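Guides > Teaching by hand > Your first usable demonstrations

Reading time: 2 minutes

So you have a hand-held gripper and a robot that will eventually be asked to imitate you. Before you start, pick a boring task. Everyone wants to begin with folding shirts. Begin with picking up a block.

Clear the table of anything that isn't part of the task. The robot will learn from whatever you leave lying there, and it has a real talent for deciding that your coffee mug is the important part.

Start every demonstration with the fingers open and the work surface in view between them. Hold still for a breath, then go. Move at the speed you'd use to pass someone a full glass. If you overshoot, correct gently and keep recording, as a few honest recoveries are worth having. If you drop the block on the floor and swear, delete it. 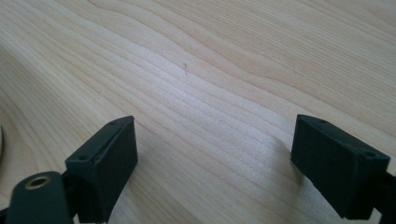

Mandla Zwane objects to the holding still. His view is that a pause at the start teaches the robot to pause, and that he once trained a policy at Kinyua that hovered over the table like a man who'd forgotten why he came into the kitchen. Fair enough. Keep the pause under a second, or trim it afterward.

Approach from a different side each time. Your wrist will have a favorite direction and will go back to it the minute you stop paying attention. On the Bremotley set I recorded 200 demonstrations and threw out 92 of them, mostly for being the same demonstration.

Close the fingers fully on the object before you lift. People cheat here, scooping and squeezing at once. It works fine for people.

Watch your first 2 recordings all the way through before making any more. Check that the fingertips stay visible and that your sleeve doesn't wander in. Then go back and do the rest, with snacks.

Last updated: January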